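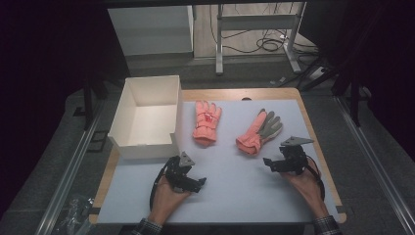
tfrade
Pour des gants d'hiver, je ne mets jamais les deux dans le même sens. Le rembourrage s'accumule côté poignet et la boîte ferme mal. Tête-bêche, paume contre paume, sans serrer.

Nustik
Tête-bêche, d'accord pour des moufles. Sur des gants à cinq doigts rembourrés, les manchettes se retrouvent aux deux bouts et l'ouate des doigts finit écrasée dessous. Je préfère superposés, même orientation, dos vers le haut. La paume grise texturée accroche un peu le tissu, donc la paire ne glisse pas pendant le transport.

zakitz_38
Quelle longueur intérieure, la boîte ? Avec un carton blanc sans couvercle à parois hautes, la question de la fermeture ne se pose pas, c'est du bac de rayonnage.

Beatriz Carvalho
Longueur utile 3 cm de plus que le gant à plat, manchette comprise. Pas de couvercle, en effet. Les bacs vont sur étagère pour la saison, puis sont vidés en janvier au moment de l'inventaire. Ma question portait sur le pliage de la manchette : rentrée ou laissée droite ?

tfrade
Droite. Une manchette rentrée garde le pli après deux mois et l'élastique travaille pour rien.

Nustik
Droite aussi. Là-dessus nous sommes d'accord.

Tristoma
Pas moi. Manchette rentrée sur 2 cm, c'est ce que je fais depuis trois hivers sur du polyester et je n'ai pas constaté de déformation. Le gain de place est réel : 900 paires stockées l'an dernier contre 858 l'année d'avant, sur les mêmes étagères.

zakitz_38
42 paires d'écart, cela peut venir du mélange des tailles. Même proportion d'enfants et d'adultes les deux années ?

Tristoma
Non, un peu plus d'enfants la deuxième. Je n'ai pas le détail.

zakitz_38
Alors le chiffre ne prouve rien sur le pliage.

Tristoma
Il ne prouve pas le contraire non plus. Je refais le comptage par taille cette saison.

Beatriz Carvalho
Je note manchette droite pour les adultes. Reste l'orientation. Le logo est sur le dos de la main, et au magasin on le veut lisible sans sortir la paire. Avec la méthode de tfrade, paume contre paume, il reste visible sur le gant du dessus.

Nustik
Avec la mienne aussi, puisque les deux dos sont vers le haut. La différence porte sur l'épaisseur : tête-bêche, la pile est plus régulière, je le reconnais. Mais il faut retourner un gant sur deux à la mise en boîte - sur plus de 900 paires, cela compte.

tfrade
Le retournement se fait au contrôle des paumes. On regarde les coutures entre les doigts, on laisse ce gant paume en l'air dans le bac et on pose l'autre dessus. Aucun geste supplémentaire.

Beatriz Carvalho
Essai sur une étagère de chaque. Je posterai les hauteurs de pile, manchettes droites dans les deux cas.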